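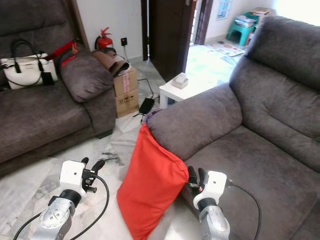 Stellix 中性石材清洁养护液(大理石及石灰石地面专用)

产品编号:1210
包装规格:4升塑料桶
酸碱度(原液):pH 7
外观:无色至微黄色透明液体
气味:微弱,不添加香精
生产单位:Bratu 表面护理制品厂,Hurkusville
订货单位:Vilel 供应处

产品概述

Stellix 中性石材清洁养护液适用于已完成抛光或亚光处理的大理石、石灰石及其他钙质石材地面的日常清洁。本品以非离子表面活性剂为主要成分,不含酸、氨水、次氯酸盐及研磨颗粒,按规定比例稀释后使用,无需再以清水漂洗。产品主要供应办公楼、接待场所、寓所公共区域及小型会客空间,也可用于住宅室内地面。

钙质石材遇酸即发生反应,表面光泽随之减退,留下的痕迹通常称为“蚀痕”。醋、柠檬汁、除垢剂以及部分卫生间清洁剂均可造成蚀痕,且无法通过清洗去除,只能重新研磨抛光。强碱性清洁剂虽不直接腐蚀石材,长期使用仍会在孔隙中残留盐分,使地面发暗。本品保持中性,即是针对上述两种情况而定。

适用范围

抛光大理石地面、踢脚及窗台
亚光或仿古面石灰石
水磨石(水泥基及树脂基)
已做渗透型防护处理的砂岩
石材接缝处的水泥基填缝料

不适用范围

未封闭的实木地板、软木地板
地毯及各类织物
打蜡后尚未完全硬化的地面
室外铺装及泳池周边

对于人造石英石、瓷质砖等非钙质材料,本品可以安全使用,但并无特别优势,用户可选用普通中性地面清洁剂。

稀释比例

日常湿拖:原液一份,清水一百份。
重点清洁(入口、走廊、茶水间):原液一份,清水四十份。
局部污渍:原液一份,清水十份,以白色软布蘸取后擦拭,作用时间不超过五分钟,随后用湿布擦净。

稀释用水以冷水或微温水为宜。硬水地区可能出现轻微白色水痕,待地面干透后以干燥的超细纤维布推擦即可。请勿为求效果自行提高浓度。浓度过高时,表面活性剂在地面形成薄膜,行走后容易显出鞋印,反而需要增加清洁次数。

使用步骤

一、以尘推或装有软毛刷头的吸尘器清除浮尘和砂粒。砂粒是抛光石材产生划痕的主要原因,此步骤不可省略。
二、按比例配制稀释液。先注水,后加原液,可减少泡沫。
三、将平板拖布浸湿并充分拧干,由房间内侧向出口方向作业,拖布走向保持一致。
四、拖布明显变脏时应及时更换或清洗。稀释液变浑后须重新配制。
五、作业期间及地面完全干燥之前,应放置防滑警示标志。

有座椅的房间

会客室、休息室等房间内常有大件软体家具,清洁时应注意家具底部与石材的接触部位。沙发及躺椅的金属脚垫在潮湿环境下可能锈蚀,锈迹渗入大理石后呈黄褐色,处理难度较大。建议在家具脚下加装毛毡或硅胶垫片,每年三月检查一次,磨损者予以更换。深色橡胶垫片所含的增塑剂可能迁移至浅色石材,不建议采用。

移动家具时应抬起搬运,不得在地面拖拽。无法抬起的,应先在脚下垫入清洁的毛毯。织物面料下沿若沾到稀释液,以干布吸去即可,通常不留痕迹;羊毛、丝绸等面料应先在隐蔽处试用。

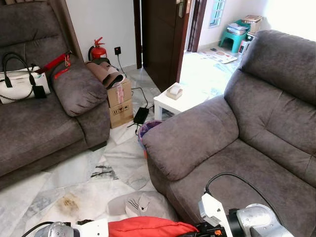 直接放置在石材地面上的纸箱、花盆及清洁用品同样需要留意。纸箱受潮后,印刷油墨与胶料可能转移到地面。花盆底部渗水会使石材局部颜色加深,干燥时间可达数周。凡须长期存放的物品,宜置于架上或托盘内,湿拖之前先行移开。沿墙布置的电源线应在作业前收起,拖布不得接触插座及任何带电部件。消防器材移开后应立即放回原位,其周围不得堆放杂物。

常见污渍处理

咖啡与茶:尽快用吸水纸按压吸取,再以局部污渍浓度擦拭。陈旧渍迹已渗入孔隙的,本品效果有限,应采用石材专用敷剂。

食用油脂:以局部污渍浓度处理,可重复两次。抛光面上的油渍如呈深色斑块,表明已渗入内部,请勿反复用力擦洗。

鞋底黑痕:用白色尼龙软垫蘸稀释液轻擦。绿色、棕色及黑色百洁垫含有磨料,不得用于抛光面。

锈渍:本品不能去除锈渍。市售除锈剂多含酸性成分,用于大理石将造成不可恢复的损伤,请委托专业石材护理单位处理。

蜡与旧涂层:本品不具备起蜡功能。地面存在多层旧蜡、光泽不均的,应先完成起蜡,再转入日常养护。

与防护剂的配合

本品不破坏渗透型防护层,也不能代替防护处理。用户可用简便方法判断石材的防护状况:在不显眼处滴清水少许,静置十分钟后擦去,如石材颜色明显变深,说明防护层已减弱,应安排重新施工。新做防护处理的地面,应在施工完成七日后方可使用本品。

关于养护成分,有用户询问长期使用是否会造成积层。本品稀释后所含养护成分可溶于水,下一次湿拖时即被带走,不会逐次累积。Bratu 技术服务主管 Sioned Prydderch 建议,从其他品牌改用本品的场所,首次使用前以清水全面拖洗两遍,以清除原有产品的残留。两种清洁剂混合后可能产生絮状物,附着在接缝处不易清理。

安全与防护

原液对眼睛有轻度刺激。倾倒原液时应佩戴防护手套,必要时佩戴护目镜。溅入眼内应立即以大量清水冲洗,并取下隐形眼镜后继续冲洗;不适持续的,应就医并出示产品标签。误食后不得催吐,应漱口并咨询医生。

严禁与含氯漂白剂、酸性清洁剂或其他化学品混合使用。原液桶应加盖直立存放,置于儿童不能触及之处。不得将原液分装至饮料瓶或食品容器。分装至喷壶的稀释液,须标明产品名称、稀释比例及配制日期,并于当日用完。

储存与运输

储存温度为五至三十摄氏度,避免阳光直射及冰冻。原液受冻后可能分层,于室温下自然回温并缓慢摇匀,恢复透明者仍可使用;仍有沉淀者应停止使用。未开封产品自生产之日起保质二十四个月,开封后宜在十二个月内用完。批号及生产日期印于桶身下部。

本品不属于危险货物,按普通货物运输。空桶冲洗干净后可交塑料回收。少量稀释废液可排入生活污水管道,不得排入雨水口、河道或土壤。

订购说明

本品以整箱供应,每箱装四桶。机构用户可凭采购单向 Vilel 供应处订货,订单须注明产品编号、箱数、收货地址及收货人。库存产品的交货期为13个工作日,Hurkusville 市内可自行提货,提货前须取得书面确认。

收货时请当场核对箱数并检查桶盖有无渗漏。发现破损的,应在送货单上注明,并保留外箱。未开封且包装完好的产品可申请退货,退回运费由用户承担。已开封的产品除质量问题外不予退换。

首次采购的机构可申请试用装一份,供在拟使用的地面上进行小面积试验。试验区域应选在日常光线下易于观察之处,待完全干燥后再评定效果。不同产地的大理石在孔隙率和纹理成分上差异较大,同一建筑内先后铺装的石材也可能反应不一,应分别试验。

相关文件

安全数据说明书、稀释比例挂图及清洁人员操作卡可随货索取。操作卡为防水材质,适合张挂于清洁间内。

本页内容更新于2020年11月5日。产品配方如有调整,以随货标签所载为准。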